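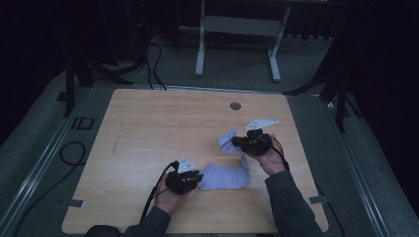 Photo: Rarnance Handheld Gripper Guide, Ogilvie bench

Section 2. Working Practice at the Bench

2.1 Before you pick anything up

1. Check that the board is taped to the platform at its edges. Grey tape is fine. Optimism is not an approved fastener.
2. Run each gripper cable back past the hand and along the forearm or off to the side. A cable lying across the board will end up in the jaws sooner or later, and the log will record it as a garment.
3. Confirm that the white plate on top of each gripper is firmly seated. Do not hang things on it.
4. Place one garment on the board. One sock is one garment. A pair is two, whatever the laundry industry tells you.

2.2 Handling soft items

1. Bring both grippers in low, with the jaws facing each other across the item.
2. Grip the cuff with one gripper and steady the heel or toe with the other. Either hand may lead, but don't swap leads partway through a take.
3. Lift slowly. The Diris logger forgives a slow operator and has no patience at all for a flourish.
4. If the item slips, leave it where it falls and re-grip from there. Do not nudge it straight with a knuckle. Bare-hand contact voids the take under Vadley Rule 2, including contact you were sure was out of view.
5. Set the item down, open both jaws fully and hold still until the tone sounds.

NOTE: Sleeves should be plain and reach the wrist. Watches, bangles and the good cufflinks stay in the locker.

NOTE: Failed takes are kept. Mark them as failed and carry on. An operator who submits 100 perfect takes in a row will be congratulated, then audited.

CAUTION: Keep fingertips behind the jaws at all times. The jaws can't tell a thumb from merino.

CAUTION: Tripod legs stand close to the board. Step back from the bench before you turn around. If a stand gets bumped, stop, recalibrate per Section 4 and write it in the bench book, even if it only moved a smidge. Everyone's smidge is a different size.

2.3 Between takes

Put the grippers down on the board with the jaws open, never on the carpet. Fluff in the jaw pivots is our most common service call at Ogilvie, and the colour of the fluff generally gives the culprit away.

Revised Sunday, August 17, 2025. Replaces the laminated sheet, which should be recycled.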